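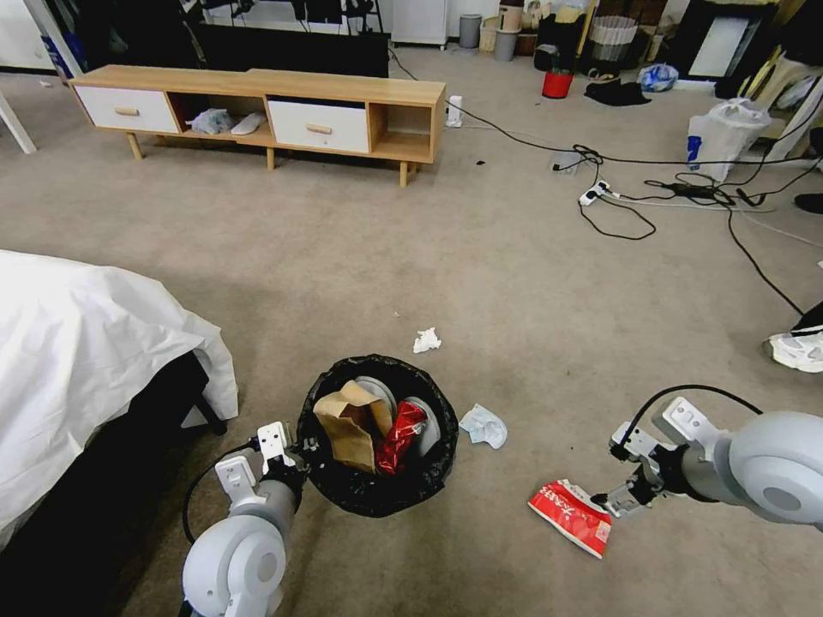 Leltmont Reading Challenge: Frequently Asked Questions

Questions that come in by email get added here when more than one person asks them. Last updated August 12, 2023.

What is the challenge?

You set yourself a number of pages to read between the start of October and the end of the following September, and you keep a log. There are three levels:

Short shelf – 2000 pages
Middle shelf – 3535 pages
Open shelf – any number you like above that

The odd figure for the middle shelf is the page count of the first pile Skarphéðinn Kvaran read when he started the challenge for himself. We kept it.

Why pages and not books?

Counting books rewards short ones. Several of us noticed we were putting off the long novels because they would wreck our totals. With pages, a 780-page family saga is worth what it costs you in evenings.

Do audiobooks count?

Yes. Look up the page count of the standard paperback and log that. If you listened to an abridged version, log half. Playback speed makes no difference.

What about ebooks?

Use the page count given for the print edition. If there is no print edition, use whatever your reader shows at the default text size.

Do rereads count?

They do, once per challenge year. Mark them with an R in the log so the year-end list can show them separately.

Can I count a book I didn't finish?

Count the pages you read. There is no minimum. If you stopped at page 60, log 60 and write "stopped" beside it. A line on why you stopped is useful to other readers but you don't have to give one.

Do picture books and graphic novels count?

Graphic novels count in full. Picture books count if you read them for yourself. If you are reading the same one to a toddler every night, log it the first time only.

Cookbooks, travel guides and textbooks?

If you read it from front to back, count it. If you dipped into it, count the chapters you read all the way through. Use your own judgement.

Do I need a blog to take part?

No. Many of the people who joined in the first year had blogs and linked their monthly recaps, and that is still welcome. You can also leave your recap as a comment under the monthly post, or keep your log private and only send us the final number.

How do the monthly link-ups work?

A post goes up on the first of each month and stays open until the last day. Add the link to your recap post, not to the front page of your blog, or people will land on something else a week later. Please visit the person above you and the person below you in the list and leave a comment. If a link is broken we will email you once and then remove it.

Which log should I use?

Any notebook or spreadsheet will do. The printable log on the downloads page was made by Vsevolod Savchuk and fits on both sides of one sheet. It has columns for title, author, pages, format and date finished. People who want to track translators or publishers usually write those in the margin. 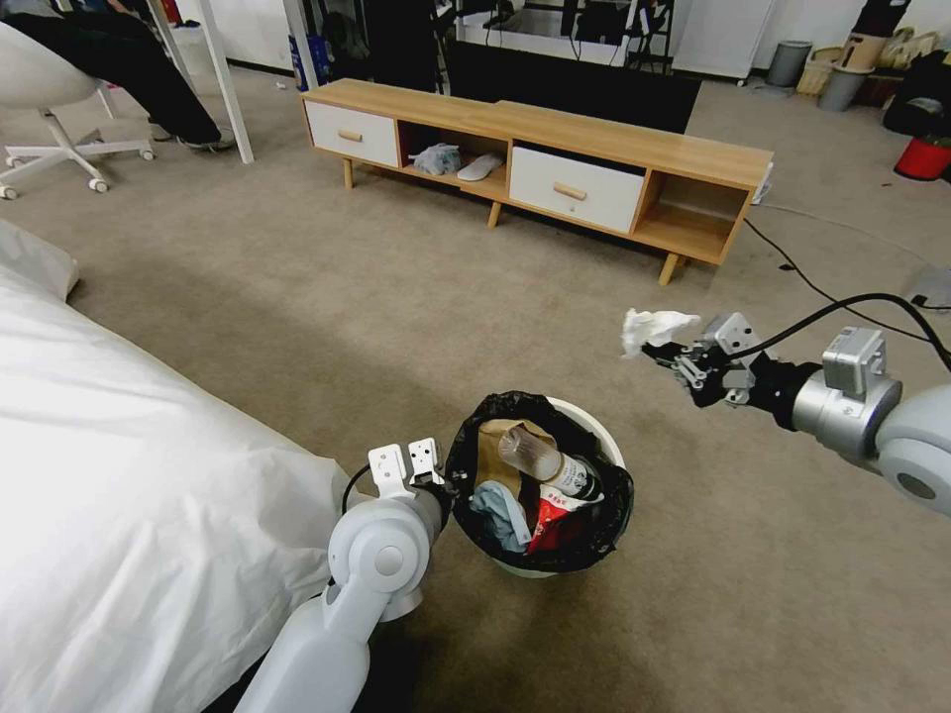 Can I change levels partway through the year?

Yes, up or down, at any time. Tell us in the comments of the current monthly post so the list can be changed. Pages already logged carry over.

I joined late. Can I count what I've already read?

You can count anything finished since the start of October, as long as you have the titles written down. Totals from memory with no titles can't go on the list.

Is there a set reading list?

No. There is a read-along each season for those who want one, and it is separate from the challenge, although the pages count toward your total. The next one is Barbu, a novel in four parts, followed by the story collection Altano. The read-along schedule gives the chapters for each week.

Do I have to review what I read?

No. If you do, please keep endings out of the first paragraph, which is what shows in the preview. A plain note such as "spoilers below" is enough after that.

What happens at the end of the year?

We publish a list of everyone who sent in a total, in alphabetical order by first name, with the level they chose. One name is drawn for a book parcel. The draw takes no notice of how much you read. Last year it went to a reader named Rustamov, who had logged 2395 pages on the short shelf.

Do you post the parcel overseas?

Yes, by surface mail. It can be slow.

My total on the list is wrong. Who do I tell?

Use the contact form and put "log correction" in the subject line. Include the name you signed up with and the right total. Corrections are made at the end of each month.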